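Crónica de una visita a Irovport: cómo se ordena la merienda de un pueblo entero

Llevaba yo desde agosto queriendo acercarme a Irovport, porque mi prima Berenice Ayala me había hablado tanto de las jornadas de puertas abiertas que ya me parecía conocer el sitio sin haberlo pisado. Pero entre unas cosas y otras (la mudanza, el coche que no arrancaba, una gripe de las de manta y caldo) se me fue el otoño entero, y al final hice el viaje en enero de 2019, con un frío que cortaba la cara y una bufanda prestada que todavía tengo que devolver.

La casa se llama Skirton y se dedica a preparar surtidos de picoteo para oficinas, salas de espera, hostales pequeños y sitios por el estilo. Dicho así parece poca cosa, lo sé, y mi marido se rio bastante cuando le conté que me iba a hacer 148 kilómetros para ver chocolatinas. Pues bien contenta que volví, y con media libreta llena.

Nos recibió Tiburcio Cisneros, que es un hombre de los que te dan la mano con las dos suyas, y nos fue repartiendo un café muy cargado mientras llegaban los rezagados. Éramos 24 en el grupo, casi todos de la comarca, más un matrimonio de Ponce que tiene una casa rural y venía con intención de comprar. Tiburcio nos contó que empezaron en el garaje de su suegro y que ahora salen de allí 3000 bandejas en un mes bueno. El garaje sigue en pie, por cierto, y lo usan para guardar las bicicletas de la plantilla.

Lo primero que se visita es el almacén, que huele a cartón y a chocolate a partes iguales. Hay 423 referencias en las estanterías, según un cartel escrito a mano que cuelga junto a la puerta, y a mí me dio por buscar los caramelos de violeta de mi infancia, que no estaban. Eustaquio Varela, el encargado, se lo tomó muy en serio y me apuntó el nombre en un papelito. ¡A ver si para la próxima!

De ahí pasamos a la parte que más me gustó, la sala donde se decide cómo se coloca cada cosa. Yo pensaba que uno cogía una bandeja, la llenaba y listo, y resulta que hay gente que se pasa la mañana moviendo un chicle de sitio. Itzel Jaramillo nos explicó su manera de trabajar con muchísima paciencia: lo alargado va con lo alargado, lo que se sostiene de pie va en su propio hueco para que se pueda sacar tirando con dos dedos, y los vasitos redondos van en la fila más baja, con la tapa a la vista, que es por donde la gente elige. Le gustan los organizadores transparentes con divisiones, esos acrílicos que se ven ahora en tantas cocinas. A los botes les tiene menos cariño, dice que siempre acaban donde no les toca.

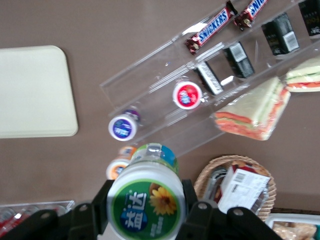 Le pregunté por los productos de fuera, que me llaman mucho la atención cuando viajo, y me dijo que los van metiendo poco a poco. Los chicles Yida, los del bote con los caracteres chinos y el girasol amarillo en la tapa, se los pidió un cliente de Groltgate que los había probado en casa de unos amigos, y a Itzel le gusta cómo lucen al lado de algo tan conocido como un Snickers. También nos habló de los colores. Una tapa roja y otra morada en la misma fila alegran mucho, y más si cerca hay paquetes negros, que son elegantes pero un poco serios. Yo tomé nota de todo, porque mi despensa es un desastre y me había propuesto arreglarla antes de la primavera.

Baptiste Hoarau, que lleva los pedidos y habla un español precioso con un deje francés, nos enseñó después cómo se cierran las cajas de reparto. Nos dejó probar. A mí la cinta se me pegó en la manga del abrigo y tuvieron que venir a rescatarme entre dos, y la señora de Ponce, en cambio, cerró la suya a la primera y se llevó un aplauso.

La visita termina en una tiendecita con cuatro mesas, donde sirven chocolate a la taza y venden organizadores y surtidos sueltos. Los precios me parecieron razonables, aunque el chocolate lo encontré algo dulce para mi gusto. Compré un organizador alargado para mí y una bolsa de galletitas saladas para Berenice, que llegó a casa bastante mermada porque el camino de vuelta se hace largo.

Unas notas prácticas por si alguien se anima. Conviene reservar por teléfono, el aparcamiento de delante se llena enseguida y detrás de la nave hay otro mucho más cómodo que casi no se ve desde la carretera. Lleven calzado cerrado, que en el almacén lo piden, y ropa de abrigo si van en invierno. La visita dura toda la mañana si el grupo es preguntón, y el nuestro lo era. Para comer, Tiburcio nos mandó a un mesón que hay junto al puente, con unas lentejas estupendas y un flan de la casa del que repetí.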